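Restroom Robots at Botley: A Gallery

Botley is a contract cleaning company with 100 people on its books, most of them working evenings in office buildings and two bus stations. Since last November the company has been working with Stineo, a small software firm, on robot arms that can take over part of the restroom work. This page collects notes and pictures from the project for staff who have not been to the test room, and for the night crews at Qaisi Court, where the first unit is due to go in.

Where it started

Yasuo Wada cleaned restrooms for Botley before he moved to the training side. He wrote the task list that Stineo works from. The first version had eight tasks on it, from wiping down the tank to picking things up off the lid and floor. Three are being worked on now: clearing objects, wiping the lid, and changing the paper.

The rest stay with the crews. Mopping was dropped early on - the arm stands on a fixed base and the floor area it can reach is too small to be worth the setup time.

What the crews said

We held three meetings with the evening crews before any equipment was ordered. The main worry was hours. The company has put in writing that nobody's hours will be cut during the trial, and the crew leads have copies. What comes after the trial has not been settled and people were told so.

The second worry was who gets called when the machine stops. Under the current plan a stopped arm is the shift lead's job, and the shift lead gets paid training time for it. Several people asked for that training to be open to everyone on the crew. It will be, starting with the Qaisi Court group.

There was also a fair amount of talk about what people leave behind in a stall. Cleaners find scarves, chargers, wigs, bags of groceries. A person decides in a second whether something is trash or lost property. Stineo's software, which they call Bura, does not make that decision. It moves the object to a bin and a cleaner sorts the bin at the end of the shift.

Practice in simulation

Most of the practice runs are done on a computer. Tamer Chamoun at Stineo builds the rooms and sets out the objects, and Yasuo goes through the results with him in the afternoon.

A white arm on a dark pedestal beside the toilet, with a black, stringy object lying across the closed lid. A second gripper is over the tank, near the paper roll.

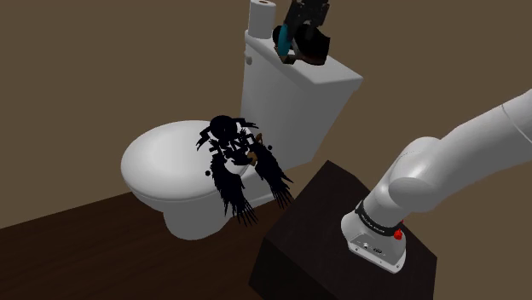 Soft and tangled things are the ones Yasuo keeps asking for. Boxes and bottles are easy to plan for, and they are also what a cleaner would clear in passing anyway. Tamer has agreed to add more cloth and hair-like shapes to the next batch, plus wet paper if he can get it to behave.

What changes on shift

For the trial, one cleaner per shift will do a walk-through before the arm is switched on and another after it is done. The supply cart will be kept outside the door. Gloves and chemicals stay the same as now.

Crew members who want to see the test room can sign up with their shift lead. Visits run at 4 p.m., before evening start, and are paid.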